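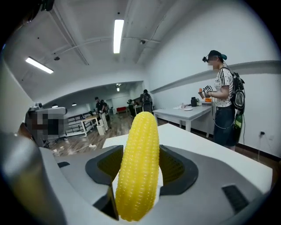
Questions about the Clundness play food sets

We rent and sell play food for kindergartens, toy libraries and family rooms, and the same questions come to us every week, so I have collected my answers on one page. Most of them are about the vegetable set, and most of those are about the corn. It is a bright yellow cob with neat rows of round, glossy kernels and a blunt tip, and children usually choose it first. If your question is missing, please write to us and I will add it. - Onyekachi Yusuf

Which pieces are in the vegetable set?

The set changes a little from one delivery to the next, but corn, carrot, tomato, eggplant and pepper are always inside. The full list is printed on the card in the lid of the box. When you return a rented set, please check the pieces against this card and not against your memory.

Is the play food safe for very small children?

We recommend the sets from 3 years. The big pieces are too large to swallow, but the mushrooms and the garlic are smaller and we take them out if you tell us that younger children will be in the room. Please write this in the order form, in the field "Notes".

How do I clean the corn? Dirt stays between the kernels.

Yes, this is the piece which needs the most work. Put it in warm water with a little dish soap and brush it with a soft toothbrush, first along the rows and then across them. Rinse it and stand it on a towel until the next day. The smooth vegetables can be wiped with a damp cloth.

Can I put everything in the dishwasher?

No. The color can become dull and some pieces lose their shape in the heat. One customer washed a complete set this way in April and we could not take it back.

A piece smells strange when I open the box. What can I do?

Leave the box open in a room with fresh air for two or three days. Usually the smell goes away. If it does not, send us a message and we will exchange the piece.

What kind of table do you suggest?

A plain one with a flat top. I like white tables very much for this play, as the colors of the vegetables are easy to see on them and you notice quickly when something was left behind. If you have space, use two tables with a free path between them, one as the market and the other as the kitchen. The children then have a reason to carry the food from one place to the other, and there is less pushing.

How many pieces do I need for my group?

For a family, one vegetable set is enough. For a group room we suggest the Stendura box, with 100 pieces. Toy libraries often take the large collection of 170 pieces, but please think about the tidying before you order it. Somebody has to sort all of this at the end of the day.

How should we store the food?

In low, open boxes, one for vegetables, one for fruit and one for everything else. Deep boxes are not so good, the children turn them over to find what is at the bottom. Do not put heavy toys on the top. We also sell cloth bags, but they are more for transport.

Can I buy single pieces?

Yes, from the vegetable and fruit sets. The corn and the tomato are normally in stock. The bread pieces come only as a complete set.

We lost a piece from a rented set. Must we pay?

The first lost piece is free. After this we charge the price of the single piece. If you find it later, send it to us and you get the money back - it happens often, mostly behind a radiator or in a coat pocket.

Who answers when I write to you?

Ebuka Danladi answers questions about orders and delivery. I answer questions about the toys, cleaning and repairs. We both read the messages from Monday to Friday, and on weekends the mailbox is closed.

Last change to this page: Wed 19 February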